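Projects > Rallavora > Documentation > README

# Rallavora - small cubes on a plain table

Last updated: January

Filed under: Data cards, Tabletop objects, Small parts

Hi, and thanks for opening the readme before the folders (I usually do it the other way around and regret it). I'm Benvinda Antunes, I put Rallavora together and I look after the files. It's a collection of pictures of little two-tone blocks sitting on a tabletop, with notes on which way up each one is and how far it's turned. If you came for the big mixed-objects set, you want Tindum, which lives in its own repo and has its own card.

## What's in it

There are 4,000 stills, sorted into 37 folders. One folder is one layout: a block gets put down, it stays put for the whole folder, and then somebody moves it for the next one. Some folders are fatter than others because Jhun Marquez and I had different ideas about when to stop. I've left them uneven.

Each folder has:

- `stills/` - the pictures
- `pose.csv` - one line per still, with block ID, face up, and turn in degrees
- `notes.txt` - whatever we felt like typing at the time, so expect typos and a fair amount about lunch

The file names sort properly in any normal file browser. Please don't rename them before reading `pose.csv`, which looks them up by name.

## The blocks

I love these things! We had a drawer full of candidates and kept coming back to the two-tone ones, where you can tell top from bottom at a glance. In the notes we say "color side" for the bright part and "base" for the black part. "Oval" means the opening in the color side, and "dot" means the small round fitting in the base. Helmut Albers calls the dot "the eye" in his folders. Same thing, and I've given up changing it.

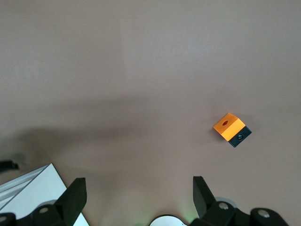 With a block like the orange one, turn is measured on the top face and the tilt of the oval goes in a separate column. I kept the two apart on purpose - early on we were working one out from the other, and every small mistake got copied straight across. Rows where I wasn't sure have a `?` in the last column. There are 295 of those. I'd leave them out of anything careful, but they're fine for a quick look.

**Can I use the color alone to tell which way a block is facing?**

Color gets you top versus base and that's all, so use the `turn` column for the direction it's facing.

## The table

I wanted a plain top with no grain and no pattern, so the blocks would be the only thing to argue about. We ended up with a matte one in a greyish beige. It shifts a bit with the light, cooler in one part and pinker in another, and I haven't corrected any of it. Soft shadows are left alone too. If you're pulling the block out by brightness you'll run into trouble with the black base, so try color first and then go back for the base as a second step.

## Known problems

- Folder 20 has its notes in the wrong order. The pictures and the csv are fine, just read the notes from the bottom up.
- Roel Michiels and I disagreed about what to do when a block sits exactly square to the table edge. His rows say 0, mine say 90. Both are right for a square face, but pick one before you average anything!
- A couple of notes mention a "Belline block". That's our nickname for a block we dropped from the set, and there's no folder for it.

## Credits and using it

Martim Cardoso checked the csv files line by line and caught far more than I'd like to admit. Please cite the set as "Cardoso and Antunes, Rallavora" and keep this readme with the folders if you pass them on.

Found a wrong row? Open an issue with the folder number and the file name, and I'll fix it in the next batch. I usually get to them in the evening, after eight or so.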